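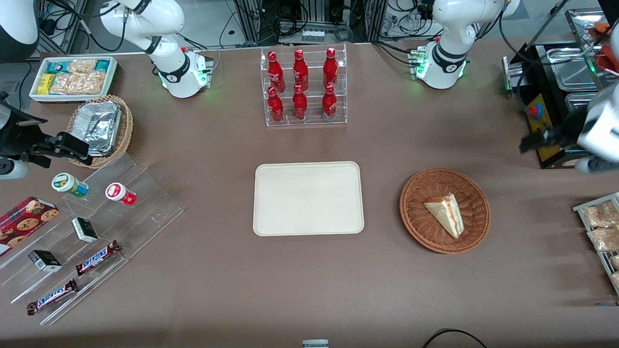 **Patasgate Community Hub — Snack Table & Refreshments Team**

Progress report for the Gistbridge small grants fund, May

Hello again! We're now 7 months into the grant and the snack table has finally settled into something I'm quite proud of. The clear stepped stand has made the biggest difference (I know I went on about it in the last report) and people can spot the Snickers and the little cups with the red and green lids without rummaging. Wrapped bars and bags of crackers or cookies go in the white tray, and the foil containers stack up in the wicker basket. The beige tray in the middle stays clear for making up orders.

Spending so far is £3,523, which includes the food-warming equipment and the first two stock orders from Keson. The second order came up short on chocolate chip cookies and they've credited us for it — it'll show in the next set of figures.

We now open for 12 sessions a month, up from 8 when we started. The late afternoon ones are the busiest by miles and drinks go first every time.

Still to do: price labels for the stand, a proper allergens sheet, and a decision on whether we take the table over to Alcantara House for the summer. I'd love to, but the stand is a pain to carry and we'd need a second basket. Could you let me know if the transport line can stretch to that?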